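Visit report: Lelletti test hall, household handling section
3 Nov 2022

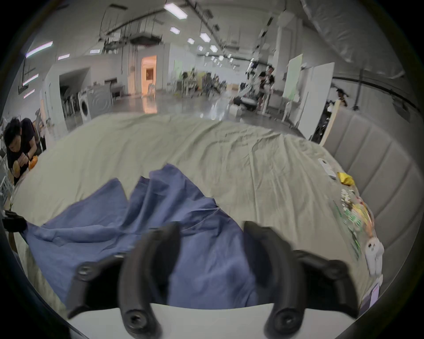
Blue cloth on the bed station, under the fingers of a hand-held gripper.

Lelletti keeps its household work in one hall of more than 2,000 square meters, shared with Fonik. I went to find out which chores a machine can be trusted with today. The short answer is a few, slowly.

Cloth takes up most of the effort. It has no fixed shape, so a grip that suits one heap is wrong for the next. Data is collected by hand first, with a two-finger gripper, and the Negri software is trained on the recordings. The current set holds 832 cloth pickups. Staff consider that small.

The figures I was given for June: out of 100 attempts to lift a single cloth from a bed, the arm missed or took the sheet as well in 25. Folding was not scored. A flat towel can be folded in half if it starts flat -- getting it flat is the unsolved part.

Small items on a bed are a separate problem. A remote control is rigid and easy. Snack wrappers crush, slide and look different every time, and the Skullo tidying routine still leaves many of them behind.

Laundry loading was discussed but I did not see it run. The washing machine door is reported as reliable, the drum less so, as sleeves catch on the rim.

For shop floors the outlook is better. Boxed goods on known shelves are close to usable. I would not order anything for bed making or laundry on the strength of this visit. Lelletti expects new cloth figures next June, and I have asked for the raw counts with them.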